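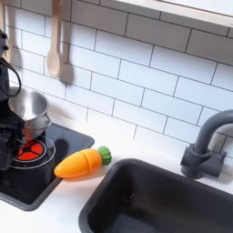

A customer from Prenbridge wrote to us that her two children cooked on the Tellidia for a whole winter before she noticed the counter was never fastened at the back, and she asked if it is too late to do it now. It is not too late. Please follow section 4 from the first step, also when the kitchen is already in use.

4. Fitting the counter, the cooktop panel and the sink

Before you begin

This section is for the Tellidia play kitchen with white countertop. The lower cabinet must be already assembled as in section 3 and must stand upright on a flat floor. If you have the Broltano corner kitchen, the order of the steps is different, please see the separate sheet.

You need a Phillips screwdriver, a soft dry cloth and the small screw bag marked C. Do not use an electric screwdriver. The screws go in with little force and the holes can become too wide.

The work takes more time for one person than for 2. One holds the counter and the other puts the screws.

CAUTION: Small parts. Keep children away from the place of assembly until all screws are in and the empty bags are thrown away.

4.1 Placing the counter

1. Lay the counter on the cloth with the white side down. Check that the two openings are clean. Sometimes there is a little dust from the cutting.

2. Turn the counter and place it on the cabinet. The opening for the cooktop is on the left side when you stand in front of the kitchen.

3. Push the counter back until it touches the rear panel. There should be no gap. If you see a gap on one side only, the cabinet is not square. Loosen the rear screws from section 3 a half turn, push again, and tighten.

4. Put in the screws from below, first the back ones, then the front ones. Do not tighten fully before all are in.

NOTE: The back screws are the ones which people forget, because they are difficult to see from the front. Put your hand inside the cabinet and feel for them.

4.2 Cooktop panel

1. Take off the protective film from the black panel. Begin at a rounded corner and pull slowly.

2. Lower the panel into the opening. It should lie even with the counter. Press with the flat hand on the edges, not in the middle.

3. The burner is printed on the panel, with a gray ring outside and red-orange inside. It does not light and it does not become warm. There is no battery and no cable for it.

CAUTION: The printed burner looks like a real one which is hot. Please explain to small children that the cooktop at home is different, and that they must not touch that one.

CAUTION: Never put hot pots or anything from the real stove on the panel or on the countertop. The kitchen is made only for play.

4.3 Sink

1. Hold the dark gray sink over its opening and check that the rim is not bent.

2. Let it down straight. If it stops halfway, take it out and turn it around. Do not hit it with a hammer.

3. Press the rim down on all sides until it sits firmly.

NOTE: The sink has no drain and is not made for water. If children played with water in it, lift the basin out, empty it and dry also the edge of the opening. Water that stays under the rim will make the counter swell.

4.4 Checking

1. Lean on the front edge of the counter with one hand. The maximum load is printed on the label inside the cabinet door. The kitchen is not a seat and not a step.

2. Pass your finger along both openings. If you feel a sharp place, smooth it with fine sandpaper, grain 300 or finer.

3. Tighten all screws again after the first month of playing.

4.5 Pots and play food

Pots and play food may be used as soon as the checking is done. Metal pots can scratch the cooktop panel when they are pushed over it. Teach the children to lift the pot. Small scratches in the black surface can not be repaired, but the panel can be ordered alone under part number 321.

Play food with a seam, for example a carrot for cutting, should be looked at regularly. When a piece no longer holds to the next one, or when it is cracked, take it away from the play area.

Wipe the countertop with a damp cloth and dry it after. Do not use scouring powder. Play food should not go in the dishwasher unless its own package permits it.

If a part is missing, please write to Eberhard spare parts service and give the name of the kitchen and the number of the part. For the screw bag C this is number 62. Continue with section 5, Faucet and shelf.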